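Second time around
A repair and resale shop in Tramley has built a steady trade on jeans other people had finished with
By Gleice Peixoto
2/23/26

The bags come in by the side door on Truldale Road and go straight on to the scales. Rosimeire Bragança used to pay by the piece, but weighing is quicker and causes fewer arguments. A good day brings 30 kilos of denim. After Christmas it can be double that.

Her shop, Aguiar, opened eight years ago in what had been a carpet showroom. The front sells second-hand clothes of most kinds. The back deals only with jeans, and it is the back that pays the rent.

"People hang on to jeans longer than anything else they own," she says. "Then they have a clear-out and we get four pairs at once, all the same size, all gone in the same place."

The same place is usually the inner thigh, followed by the hems and the back pockets. Bragança sorts every pair into one of three rails. The first goes out for sale after a wash. The second needs mending. The third is cut up for patches, and nothing on it is sold whole, however good the label.

Osvaldo Prado does most of the mending. He trained as an upholsterer and still holds his needle like one. A small tear takes him up to 62 minutes if he is matching the thread, and he does match it, from a drawer of blues that runs from nearly black to nearly white. He prefers to work from the inside with a patch of similar weight. Too heavy a patch pulls the cloth around it and the jeans tear again along the edge.

Customers can bring in their own pairs as well. Simone Evangelista, who drives the Proltley bus, has had the same jeans mended five times. "The knees are more Osvaldo than Levi's by now," she says.

Zips are the other regular job. Prado replaces them with brass where he can get it. Buttons he hammers on at the bench by the window, usually first thing, before there are customers at the counter to complain about the noise.

Before any of this, each pair is laid out and looked over. Bragança likes the legs straight and the front facing up, with the waistband pulled level so she can measure it. She checks the pockets (bus tickets, mostly, and once a door key that was never claimed) and runs a hand down each seam.
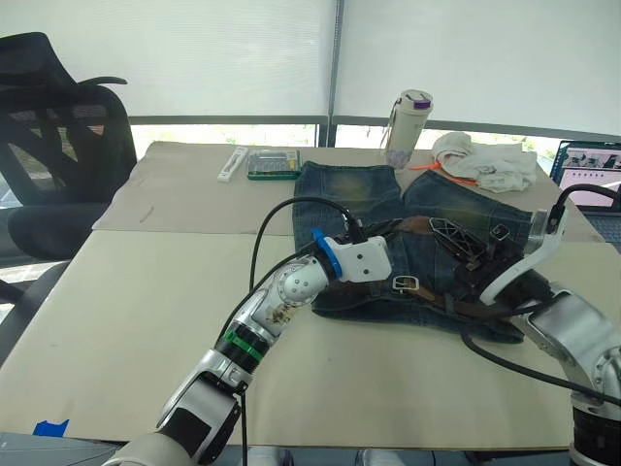

Fading is what buyers ask about most, and Bragança has stopped apologising for it. Even wear sells well, and so does uneven wear if it falls where people expect it. A pair with paler, yellowish patches over both thighs and darker indigo elsewhere will find a buyer, particularly with a brown leather belt still through the waistband. Belts that arrive with the jeans are priced with them. She tried selling them separately for a while and ended up with 112 belts on a hook that came out of the wall.

Jailson Queiroz looks after the washing. Everything goes in cold, inside out, with the belt removed, and dries on a line across the yard. In wet weather the line comes indoors and the shop smells of damp cotton until the weekend.

Prices are written on card tags in pencil. Mended pairs cost a little more than the ones that needed nothing, which puzzles some customers — Bragança tells them they are paying for Osvaldo's afternoon.

From March the shop will hold a mending evening on the first Thursday of the month. Bring your own jeans, washed please. Thread is provided.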